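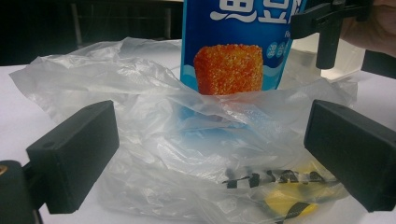 Thin bags are the hardest part. Keep the fingers open until you know where the mouth of the bag is.

Recording tips: snacks, bags and trays with hand-held grippers

I wrote these notes for people who are starting to record table tasks with the hand-held grippers. Some of you do it at the kitchen bench at home, some at a workshop table. The task I mean is the simple one: a packet of snack food, a thin plastic bag, a white tray, and moving things from one to the other. It looks like something a child can do, and with bare hands it is so. With two grippers it needs practice, and the policy which learns from your recordings will copy also your bad habits.

I have now 800 accepted episodes of this task and perhaps I threw away too many before I learned what is written below. Please use what is useful to you.

Preparing the table

Wipe the table with a damp cloth and let it dry fully. Crumbs and small drops of water stick to the thin bags, and then the bag sticks to the table and does not move in the natural way.

A plain white top is good for people, but a white tray on it is not easy for the cameras. I do not change the table for this reason. I only move the lamp a little to one side, so that the rim of the tray makes a soft shadow. If the light comes straight from the ceiling, the rim disappears and you will see it later in the wrist video, when it is too late.

Clear the bench of everything you do not need, also cups. A cup of tea beside the grippers is a bad neighbour. I keep mine on the windowsill.

Choosing the bags

Buy the thin produce bags on a roll, the kind you tear off yourself at the greengrocer. Milliletti makes a roll of 300 which is cheap and has always the same thickness. The Bukport ones are stiffer and easier to open, so I would begin with those for your first week and change to the thin ones after.

Some other advice about bags:

Use one bag for 5 episodes and then put it in the recycling tub. After that the plastic has permanent folds and it opens by itself, and the recordings become too easy.

Mix new bags with used ones in the same session. The learner should meet both.

Crumple the bag differently every time. Drop it from the height of your elbow and accept how it lands. If you arrange it nicely with your fingers, you will always arrange it in the same manner, and you will not notice this.

Bags with printing on them are allowed and even welcome. The print shows where the plastic surface is, and a clear bag does not show it so well. Record both.

Choosing the packets

Take packets of different colour and stiffness. I use fish tofu, crumbed snacks, crackers and sometimes dried fruit. Do not open them. A closed pouch with air inside is easy to hold, and a flat one slides, so you want some of each. When a packet becomes soft at the corners and the print is rubbed off, eat it or give it away, and take a new one.

Check the use-by date on the box where you store them. My February box was forgotten near the heater and the oil came through the seams. The gripper pads smelled of fish for a long time. Warm water with a small spoon of bicarb soda helped, and after that a wipe with clean water. Do not use strong cleaner on the pads, it makes them slippery.

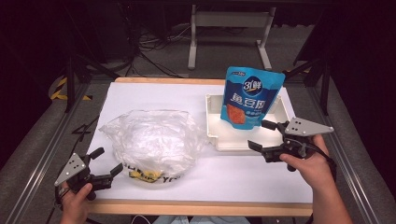

For the hands, the most important rule is to be slow at the beginning and at the end. Between these you can move at a normal speed. Start with both grippers open and lowered to the sides of the board, wait one breath, and only then go to the object. At the end, return to the same kind of position and wait again. Those quiet moments make it much easier to cut the recording into episodes afterwards.

Keep your elbows off the table. If you rest them, the wrists do all the work and the tool turns to angles that an arm cannot reach later.

Use the two hands for two jobs. One holds the bag, the other takes the packet. Many beginners squeeze with both at once, and then the packet jumps out like soap. Hold the bag by its edge, with a little plastic between the fingers, and pull it down over the packet, do not pull the packet up from the bag. I learned this trick from unpacking groceries and it is the same motion.

When you put a packet into the tray, lower it until it touches and then open the fingers gradually. It may stand against the wall or it may lie flat. Both are fine if the task card does not ask for one of them. But do not push it afterwards with the closed gripper to make it more beautiful. The learner will believe that pushing is part of the job.

Mind the cable. I put it over the outside of my hand and fix it to the sleeve with a clothes peg. A cable that goes across the tray spoils the episode, even if everything else is perfect.

About mistakes

Keep some of them. If the packet falls on the table and you pick it up again in a calm way, this is a valuable recording. I write "recovery" in the notes column and continue. If it falls on the floor, stop the recording and delete it.

If you laugh, cough or talk to the dog, it is no problem, because the sound is not used. If you look away it is a problem when you wear the head camera. Finish the motion first and turn your head after.
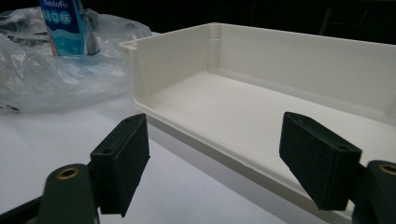 Come to the near wall of the tray with open fingers, and leave a small space before you close them.

The tray

Any shallow white tray with a smooth rim is suitable. I have two, one from Gravmont and one with no name that I got with a refrigerator. Rotate the tray a little between episodes, and from time to time move it to the other side of the bag. I did not do this at first, and my policy was always reaching to the right, also when there was no tray on the right.

If the tray slides when you touch it, do not tape it down. Put the other gripper gently against the opposite wall. It is what you would do with your hand.

Wash the tray on the same day as the bags are changed. I do this on Tuesday, so I do not need to remember it.

Care of the grippers

Brush the dust from the finger pads with an old dry toothbrush before each session. Check that the screws are firm, but do not force them, because a brass insert that turns in the plastic is a tiresome repair. A Liew hex key with a long handle is comfortable for this. Wipe the lens last, with a cloth that you use for nothing else.

How much to record

The full set for this task is 3,000 episodes, shared between all of us. Please do not try to be quick. I do one hour in the morning, then I stop, also when it goes well. Tired hands make short, hard movements, and I can see in the files exactly when I should have gone to lunch.

Write down the bag type, the tray side and the lamp position at the top of each session sheet, and send the sheet together with the files.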